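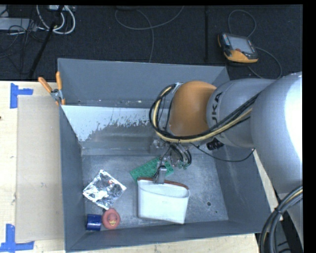 By Jintana Mahawong
Opinion | November

The Fleltbridge council race was decided by 60 votes, and both parties have spent the past two weeks reading it as a verdict on the whole state. I think they should stop.

Local polls taken before the vote didn't help. The one quoted most often reached 266 people, and only over 200 of them said they planned to vote. A sample that size can tell you a race is close. It can't tell you why, and it says very little about what voters in Kistance or Tuhiwai will do next spring.

What I heard at doors was mostly about bus routes and the water bill. A few people brought up the governor. Most couldn't name the council candidates until I handed them the flyer.

The parties would learn more by looking at who stayed home. In my own precinct, 255 registered voters skipped this election after voting in the last one. I would like someone to call them and ask what happened. That work is slow and it doesn't make a good headline, but the spring campaigns have time to do it if they start now.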